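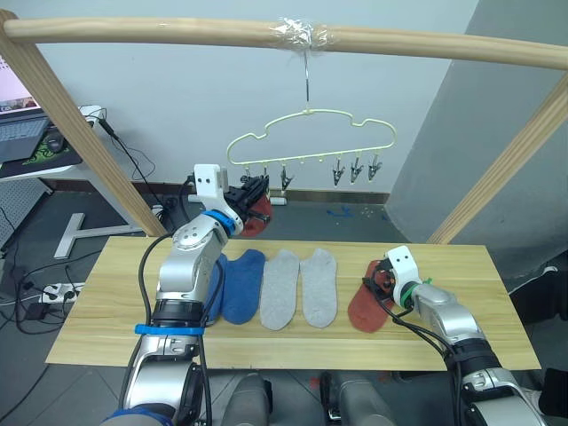
Rajitha Kodikara asked me to put this next part before the practice runs, as new club members always skip it when it's at the back. So, setting up the sock task!

1. Lay the socks flat in a row, matching colors next to each other.
2. Hook the hanger over the dowel and tape the hook so it can't slide (clear tape is fine).
3. Start the arms in Lulside and set the speed to 20. I know, it's slow! You can go to 40 once you've had a few clean runs.

Note: save each run under your own name, please.

Caution: keep your hands off the table while the arms are on.

Last updated: 2024-09-11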